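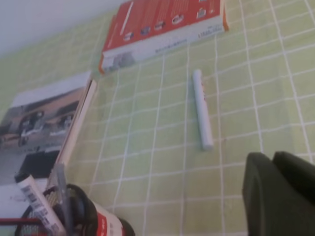
Visit to Toltedix, Storkdale

Our software group went to the Toltedix open afternoon on a Friday in March. The invitation promised a look at the code behind their tabletop work, and most of the visit was spent on that. I have left out the company introduction, which is the same as the one on their website.

We were met by Endang Yeoh, who looks after the planning and control side. There were 23 of us in all, including a party from Kılıçarslan who mainly wanted to hear about safety stops. We were split into two groups and ours went to the pen table first.

The pen table

The task is to pick up markers and pencils from a table with books and a pen holder on it. The table has a pale green surface with a white grid. I had assumed the grid was used for calibration. Endang said the software ignores it at run time, and that they had to teach the detector to stop treating the lines as the edges of thin objects. In the early months a crossing of two lines was regularly reported as a pencil.

A small camera sits at the wrist and a second, fixed one looks over the whole table. The fixed camera gives a first guess at where everything is. The wrist camera takes over for the last part of the approach, when the arm starts to hide the object from the other view. The handover between the two is done in a module called Laltumgate, and we spent a good half hour on it.

Laltumgate keeps one list of objects and lets both cameras vote on each entry. If the two views disagree on the angle of a pen by more than a set limit, the arm waits above the table and looks again. Their engineers can replay any wait from the logs, with both camera views side by side and the votes written underneath. I would like something like it for our own cell. We currently log the result of the fusion and throw away what went into it, so a bad grasp tells us very little afterwards.

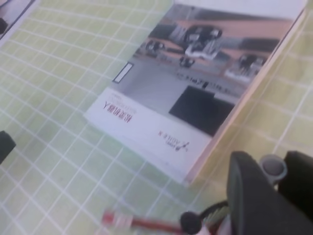 Books cause more trouble than pens do. A thick paperback has to go into the planner as an obstacle with a height, and from directly above the detector has little to judge the height by. A cover with a photograph on it makes things worse, as the detector may find objects in the photograph and propose grasps on them. Their fix is plain enough. Any proposed grasp that lies inside the outline of a larger flat object is checked for depth, and dropped if there is no step between the two. I asked what happens with a real pen lying on a book. The answer was that thin pens are sometimes dropped as well, and they have a ticket open for it.

Motion planning

The planner is a sampling one with a short smoothing stage after it. The clearances around the pen holder are set by hand in a text file. A pencil leaning out over the rim is outside the clearance shape, and the collision check will miss it unless the perception side reports it as a separate object. Endang was open about this being a weak point.
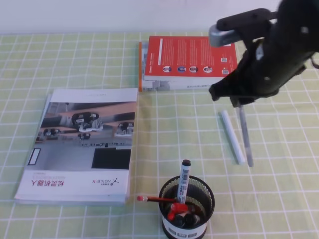

Gripper above the slim grey marker, with the white marker lying to its left and the pen holder at the front of the table.

Closing on something slim was described as the easy part. Letting go is harder. If a marker is to be left upright, the fingers have to open evenly, so the release is a separate controller with its own speed limit and its own tests. It does not share any settings with the grasp. We tried sharing them on our last project and ended up with a release that was far too quick.

Test figures

The regression set holds 647 recorded runs, replayed against every change to the perception code. A change is held back if agreement with the hand-checked labels falls below 92 per cent. The set has no runs with the lights dimmed, and the Kılıçarslan people picked up on that. It is planned for the next round.

Tooling

Everything is started from a single launch script, with the configuration for each table kept in the same repository as the code. The log viewer runs in a browser. It was slow to load on the meeting room screen but the layout was clear, and filtering by failure type worked well.

To follow up

Ask Endang for the log format used by Laltumgate, which she said could be shared.
Try the depth step check on our own recordings with printed packaging.
Split our release settings from the grasp settings.
Find out whether the second group's notes on the safety stops can be added to this page.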